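Polling place walk-through, Dromby precinct – my checklist with comments

I did this one in March with Amr Ghoneim, who held the tape measure and most of the coffee. State primary, one room, 1522 registered voters on the rolls.

Entrance and ramp: OK. The door sticks a bit, so prop it before the polls open.
Campaign signs past the line: OK. Two were too close and Gisela Farías got them moved while we stood there!
Accessible booth: FIX. Chair space is fine but the shelf wobbles when you lean on it to write.
Ballot box seals: OK. Both numbers match the log.
Extension cords: FIX. One crosses the path to the check-in table – tape it down or reroute it.
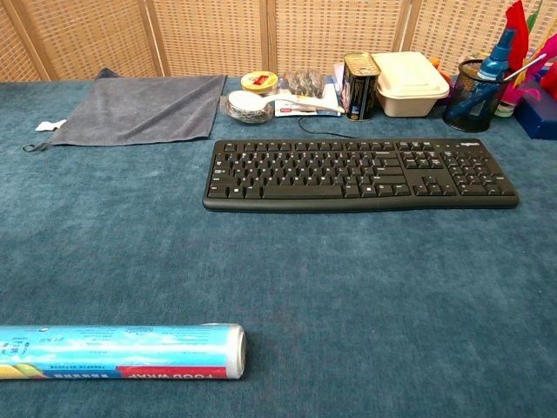 Privacy is the item I fuss over most, and I marked it OK with a comment. Voters shouldn't be able to read each other's ballots from the line, and last fall they pretty much could. A folding screen like the woven rattan one behind the table does a decent job if you stand it between the booths and the line, but please check it from a seated height too (I always forget, Ivone Paiva always reminds me).

Emergency exit: OK, lit and clear.
Provisional ballot envelopes: MISSING. Sarahí Ayala is bringing a box over.
Recheck: 6 a.m. on election morning, cords and shelf first.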